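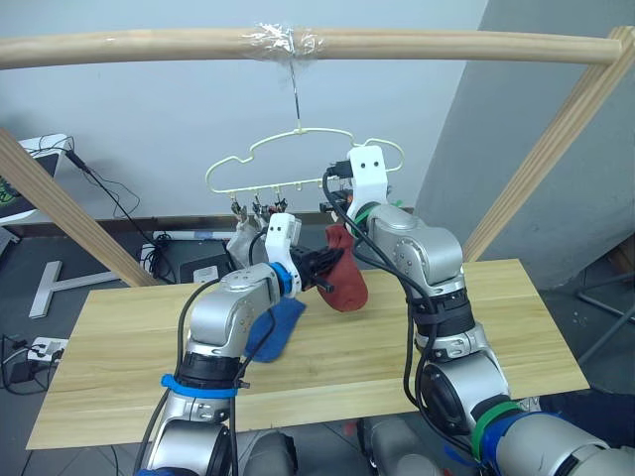
*Two robot arms working at a sock hanger. The left gripper is holding a dark red sock.*

# How a robot hangs up a sock

A report for young readers from the open day at Clollness, 27/02/2026

Hanging up a sock takes a person a few seconds. For a robot, the same job has to be split into many small steps. At the open day, visitors could stand behind a line on the floor and watch two arms do the work. The pair of arms is called Nando. The demonstration was led by Joni Lindqvist, an engineer, and Elsa Peltonen, who writes the software.

## The parts

A robot arm is a chain of stiff pieces joined together. Each joint has a motor inside it. Your own arm bends at the shoulder, the elbow and the wrist, and a robot arm works in a similar way. When one joint turns, everything beyond it moves too.

At the end of each arm is a **gripper**. This is the robot's hand. Nando's grippers have black fingers that close on an object and pinch it. They have no thumb and no palm.

The black cables on the arms have to be long enough for the joints to turn. If a cable is too short, it pulls tight. If it is too long, it can catch on things.

## The job

The hanger is yellow and shaped like a cloud. It hangs from a wooden rod by a thin metal hook, and small clips hang along its bottom edge. Each sock goes into a clip.

The steps are:

1. Find a sock.
2. Close the gripper on the sock.
3. Lift it to the hanger.
4. Open a clip.
5. Put the edge of the sock into the clip.
6. Let the clip close, then let go of the sock.

Step 4 is the reason for having two arms. A clip stays shut unless something squeezes it, so one gripper has to work the clip while the other one holds the sock.

## Why socks are difficult

A wooden block has the same shape wherever you put it. A sock does not. It folds, twists and stretches, and it looks different every time it is picked up. Engineers call things like this **soft objects**.

The hanger causes trouble as well. It can swing on its hook. If a gripper bumps it, all the clips move, and the robot must look again to find them.

Color helps less than you might expect. A red sock is easy to see against a pale table, but the robot also needs to know which end is the opening. The toe and the opening can look much the same when a sock is crumpled.

## How the robot learned

Nando was not given a rule for every sock. Peltonen's team moved the arms through the job by hand, using a set of controls, and the computer saved each movement. They did this 300 times. The computer then searched the recordings for patterns and used them to choose its own movements.

After that came the test. Nando tried to hang 142 socks, one at a time. It dropped 19 of them. Most of the drops happened at step 5, when the sock slid out before the clip had closed.

## A question from the visitors

One visitor asked if the robot could hurt someone. Lindqvist said that the arms move slowly during a demonstration and that there is a stop button within reach of the person in charge. Pressing it halts both arms. Visitors still have to stay behind the line.

## Words to know

- **Joint:** a place where two parts of an arm meet and can turn.
- **Gripper:** the part that holds things.
- **Soft object:** something that changes shape when it is touched.

The next open day is in July. Groups are limited to 15 visitors.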